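Recording Demonstrations by Remote Control: A Two-Arm Drawer and Food Task

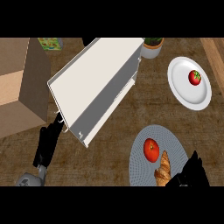
Overhead view in the simulator. The left gripper is by the cabinet handles, the right one beside the croissant.

This page covers how to record a set of demonstrations for a two-arm task in the Grarus simulator, using a pair of hand controllers. It assumes you have already installed the software and run the single-arm exercise. If you have not, do that first. The controls are the same, but two arms at once take some getting used to.

The task is called Nasrallah in our task list. The left arm works the drawers of the white cabinet. The right arm handles the food. A demonstration ends when one food item has been put in a drawer and the drawer has been pushed shut.

What you need

– Grarus, with the tabletop scene pack loaded
– Two hand controllers, charged
– A chair without armrests
– Free disk space for the session

The chair matters more than you might expect. Armrests stop your elbows from dropping, and the grippers then stay too high over the table. Skye Nisbet did her first session at our Bristum office in an armchair, and most of her attempts ended with the gripper closing above the fruit.

Step 1. Load the scene

Open the task list and pick Nasrallah. Leave the layout setting on "shuffle". The cabinet, the plate, the placemat and the other objects will then be placed a little differently each time you reset. Some layouts turn the cabinet well away from square, so that it lies diagonally across the table. Do not skip these. They are harder to drive, and the finished robot program will have to cope with them.

Things like the potted plant and the cardboard box are not part of the task. You may pass near them but do not push them. If you hit one hard enough to move it, discard the attempt.

Step 2. Line up your hands

Hold both controllers in front of you at waist height, thumbs up. Press and hold the two side buttons until the grippers on screen settle. From then on each gripper follows the hand on its own side.

Rest both hands for a moment before you start recording. The arms lag slightly behind your hands, and if you begin while they are still catching up, the first part of the file will show a movement you did not mean to make.

Step 3. Choose your view

There are three views: overhead, left wrist and right wrist. Start with overhead. It shows where the handles are in relation to the left gripper and which food item is closer to the right one. It is poor for judging height. Switch to the wrist view for the last part of any reach.

Take care with the overhead view when the right gripper is close to the placemat. Seen from above, a gripper can look as though it is touching the croissant when it is well over it.

Step 4. Open the drawer

Press the record button, then move the left gripper toward the handle you want. The handles are small. Come at them slowly, with the fingers open and turned to match the angle of the cabinet. Most missed grasps come from a wrist that is still square to the table when the cabinet is not.

Close the fingers with the trigger, wait a moment, and pull straight out from the front of the cabinet. If you pull toward yourself out of habit, the drawer will bind and the fingers will slip off. When that happens, let go, back away and try again in the same recording. One retry is fine. A robot that has seen a few recoveries does better than one that has only seen clean runs.

If a drawer is already open at the start, you can use that one. Check first that the left arm can reach it to close it afterward.

Step 5. Pick up the food

Keep the left hand still and move the right. Pick one item and stay with it. Changing your mind halfway, from the croissant to the tomato on the plate for instance, makes a recording that is hard to learn from.

For round items, come down from above with the fingers spread evenly on both sides. For the croissant, grip across the narrow way, near the middle. Squeeze lightly. The simulator does not show any crushing, but it does log grip force, and files with very high values are thrown out in the check.

The raised rim of the plate can catch a fingertip. Lift straight up before you move sideways.

Step 6. Place it and close

Carry the item over the open drawer, lower it, and open the fingers. Move the right arm clear before the left arm starts to push. This is where the two arms most often collide. Push the drawer shut with closed fingers against its front, then back off and stop recording.

A good run takes 30 seconds or a little less. If yours are much longer, you are probably stopping to think between steps. Practice a few with the recorder off.

Step 7. Keep or discard

After each run you are asked to keep or discard. Discard if:

– an object outside the task was moved
– the arms touched each other
– the food was dropped outside the drawer
– you retried the handle more than once

Then reset and go again. We ask for sets of 9 kept runs, followed by a break. Tired hands give jerky files, and you will not notice it yourself.

How many runs to record

Hamish Guthrie trained the first version of this task on 498 kept runs in February 2021. It opened drawers well but was weak at placing the food, mainly when the cabinet was turned. The set recorded in March had more of those layouts and the placing improved. For a first try with your own task, a smaller set will tell you whether the idea works at all.

Common problems

The gripper jumps when I start. Your hands moved after lining up. Repeat Step 2.

The left and right arms are swapped. The controllers were switched on in the wrong order. Turn both off, then turn the left one on first.

The file will not save. Check disk space, then check that the session name has no blank spaces in it.

Finished sets go in the Flokville shared folder, one folder per person, with your notes in a plain text file next to the recordings.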